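Urkton rack-wiping set: known faults

Read before training on this. The release note calls the set clean; I'd put it no higher than usable.

Task: wipe down a folding metal rack with a cloth, using two hand-held grippers. Recorded at the Asville site in January.

Fault: in 46 episodes the left gripper's width reading freezes partway through. The jaws move, the number doesn't. Thulani Coetzee blames the cable connector. Maybe — the swap to a new cable was tested on 3 episodes, and I don't call that a fix. 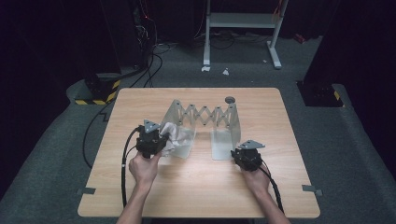

Sipho Le Roux's filter script catches freezes longer than 2 seconds. Shorter ones get through, and I found 16 by hand in the part marked "checked". Treat left width as suspect everywhere. Right width looks fine so far.

Not fixed: timestamps in the Farkley copy. Use the Zulu copy.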